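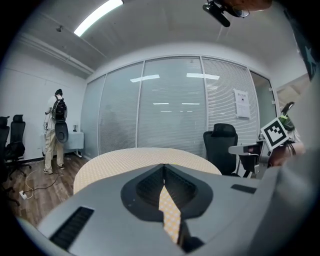
Sikell House, Room 103: workplace inspection checklist

Round table: stable. OK.
Table cloth, cream and yellow check: hem to be kept clear of the floor. Comment: recheck in January.
Mesh office chair: backrest and headrest secure. OK.
Glass partition: no chips or cracks. OK.
Blinds: cords to be secured out of reach. ACTION, Vermeulen Facilities, 7 days.
Notice on glass: confirm wording is current.
Ceiling lights: working. OK.
Personal bags: keep walkways clear.

Items outstanding: 2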